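Ticket 3318: Grunesine grasp planner stalls on scene reset
Component: planning / sim bridge
Status: open, waiting on a second pair of eyes

Hi all! Picking this one up again after lunch with a fresh coffee. Short version for anyone just joining: I'm on Grunesine build 358 with the Fladonska sim bridge, and after a scene reset the planner sits there until it times out. No crash, no red text in the console, just "waiting for valid grasp set" over and over. I first hit it in February and figured it was my laptop (it was not my laptop).

What I've tried so far:

Wiped the grasp cache and restarted the bridge. Same stall.

Went back to the stock Clikley config, since mine has a lot of hand edits in it. Same stall, and I'd gotten my hopes up for that one.

Turned off collision checking between the fingers and the objects. It gets a little farther and then hangs in the approach stage, so I put the check back on.

Bumped the planner timeout. All that does is make me wait longer!

Views from the wrist camera and the fixed camera, in that order: 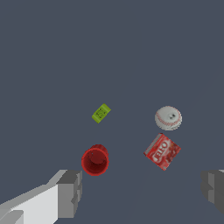
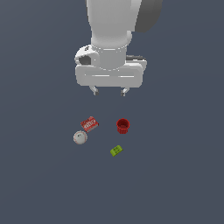

The object set is the usual one: ball, red cup, gelatin box and the little green block. I dumped the pose messages next, and I think we're getting warm. The planner asks for poses at tick 1240, but the bridge is still handing out the ones from before the reset. They carry the old scene ID, so the planner throws them away (quietly, grr) and asks again. If I pause for 11 ticks before the first plan request, it goes through fine. I ran that a bunch of times and haven't seen the stall come back.

Does a reset clear the pose buffer by itself, or does the client have to do it?

The client has to do it. A reset reloads the scene and bumps the scene ID, but the pose buffer belongs to the client session and keeps its contents until you call flush or reconnect. Call flush right after the reset returns, then wait for the first message carrying the new ID.

OK, so that explains why my pause works, it's just long enough for the old stuff to drain. I've added the flush to my launch script and taken the pause out. Still to do: get the planner to log a warning when it drops a pose for a bad scene ID, and check whether the Shibata branch has the same problem, because it has its own copy of the reset code. Leaving this open until I've run the overnight batch with the flush in.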